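Section 4: Getting at the processor (and putting it back) 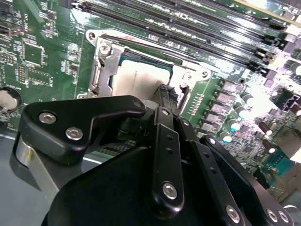
Fig. 9. The socket with its metal bracket, the processor sitting inside and the memory slots behind.

Right, this is the bit everyone dreads, me included the first time I did it. Take your time and you'll be fine! I'm assuming you've come from section 3, so the cooler is off and the power cable is out of the wall. If it isn't, go and pull it out now, please.

You'll want a clean cloth, a bit of isopropyl alcohol, the little Praltell spudger from the kit and something soft to rest the chip on (I use the lid of a Cludora tub with a folded tissue in it).

1. Touch something bare and metal to get rid of any static. I do this far more often than I need to.

2. Find the socket. It's the silver frame in Fig. 9, and the retention lever runs down the left side of it, held at the hinge end by a Phillips-head screw. Leave that screw alone – you only need the lever.

3. Look round the edges of the chip before you lift anything. On the board in Fig. 9 there's a crumpled strip of black material between the chip and the frame, on the right. If you find anything like that on yours, ease it out with the spudger and go gently.

4. Press the lever down a touch, slide it out from its catch and let it come up slowly. It's springy, so keep hold of it.

5. Open the bracket and lift the processor straight up by its edges. No sliding, no tilting.

CAUTION: Don't touch the contacts in the socket, not even to flick off a bit of fluff. Neusa Cordeiro caught hers with a sleeve and ended up ordering a whole new Linditz board.

6. Wipe the top of the chip with the cloth until no old paste comes off.

7. To refit, match the notches, lower it in and let it settle under its own weight. Close the bracket, then bring the lever down. It takes a firmer push than you'd like (I still wince).

Note: if you've got the Prado case, the memory comes out first or your knuckles won't fit. See page 12.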